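26 January 2023

In the shop at 6:10. Outside 19 F, inside 54 F, which puts the oil in the test stand at the low end of where I like to start it. Let the sump heater run and used the time to go through the paper on the Susutance job.

The job is a right-angle reducer for an inclined screw conveyor. Single-stage worm, ratio 45 to 1, bronze wheel, case-hardened and ground worm. The customer's complaint is heat. The unit was sized off the catalog by the previous supplier, and the catalog rating is mechanical. The thermal rating is printed in a separate table four pages later and is well under the mechanical one at this ratio and input speed. Whoever made the selection stopped at the first table. I have seen this on worm units more often than any other single mistake.

Pulled the wheel last week and had another look at it this morning under the bench lamp. Contact pattern is on the leaving side, where it should be, but narrow. Some pitting near the root on nine or ten consecutive teeth, then clean again for a third of the circumference. A pattern that repeats like that points to runout in the wheel seat or in the shaft. Bronze will wear itself into a decent pattern if it is loaded in steps. I do not think this one was. It went from crate to full load in one shift, going by the maintenance log.

Measured runout at the wheel seat: 0.0015 in total. Acceptable. Measured the bore of the wheel against the hub: two tenths more than the drawing allows. Wrote that down and will measure it again tomorrow at a different temperature before I say anything to Susutance.

Test stand up to speed at 8:30. This is the rebuilt unit with the new wheel from Guerreiro, not the failed one. Run-in schedule is a quarter load, half load, three quarters, full, with the oil changed after the half-load step. Input at 1228 rpm. Output torque held at 600 lb-ft for the half-load step. Sump temperatures, first hour: 88, 103, 117, 126 F at fifteen-minute marks. Rate of rise falling off the way it should. Noise even, no once-per-turn beat on the output side. Efficiency from the two torque cells came out low, but a new wheel always reads low for the first several hours and I do not put much weight on it.

Drained at noon. Oil had the usual gold tint from the bronze. Ran it through a filter patch: fine powder, no flakes. Saved the patch in an envelope with the serial number and the hours on it. Refilled with the same synthetic, same fill level, checked at the side plug with the unit level and stopped. The drawing calls for worm-under mounting and the fill level for that position is different from worm-over. The nameplate on the failed unit showed neither position. I have asked for a mounting position stamp on all nameplates from now on. Cheap fix.

Afternoon went to the Notano quote. They want 440 small reducers a year, two ratios, for gate actuators. They have asked whether a worm set can be relied on to hold the gate without a brake. My answer was no, in writing. A high-ratio set may hold statically on the bench and still creep in service under vibration, and the friction that gives you self-locking when new drops as the surfaces polish and the oil warms. Quoted with a small spring-set brake on the input. They will object to the price. Delivery on the first lot would be April if the castings are ordered by the end of this month.

Skotard called about the hob. The regrind is done and they measured the pitch diameter after grinding. It is still oversize relative to the worm, which is what I want; an oversize hob gives contact to the leaving side and leaves an entry gap for oil. One more regrind after this and it will be too close to nominal to use for that family. Put it in the tooling sheet as one regrind left. I should order the replacement before it is needed instead of after, as happened with the last one.

Shut down at 5:20. Sump at 131 F and level for the last forty minutes.

Home by 6. Dinner was leftover soup. Dishwasher loaded and run after. 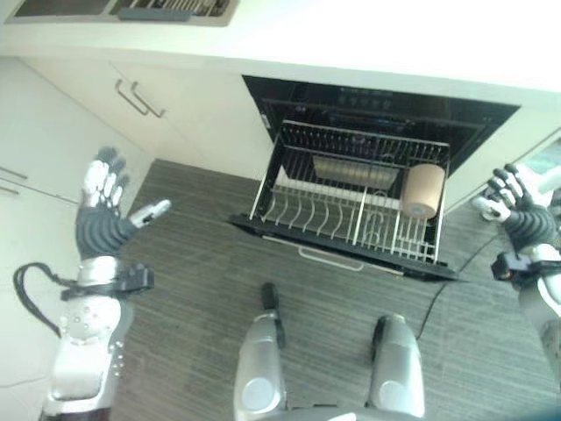 Dishwasher drawer pulled out, wire rack with the upright tines.

Evening, one hour at the kitchen table on the thermal calculation. Ran it by the longer method, with separate terms for mesh loss, bearing loss, seal drag and churning. Mesh loss is most of it at full load, as expected. Churning is a larger share than I had assumed at this speed. Lowering the oil level is not an option with the worm underneath, as the lower bearings need it. A fan on the input shaft extension would raise the heat rejection enough to bring the sump under 180 F at rated load in a 100 F room. The next larger center distance would do it without a fan but will not fit the customer's base plate. I will offer both and let them pick.

One thing I do not like: the case coefficient I am using was measured on a clean painted housing in moving air. The Susutance unit sits in a pit under the conveyor and had a good half inch of dust caked on the fins when it came in. No formula I have covers that. I could cake the test unit on purpose and rerun it at full load. It would cost a day. Will think about it.

For tomorrow:
Three-quarter load step, start by 8.
Remeasure wheel bore, cold.
Reset the zero on the output torque cell. It drifted 2 lb-ft between morning and shutdown.
Order seals, two sizes, check the lip material first.
Send Notano the brake data sheet.
Find out what Guerreiro uses for chill casting now. The new wheel has a finer grain at the rim than the old one and I would like to know if that was deliberate.

Snow forecast overnight, so I moved the truck to the end of the driveway.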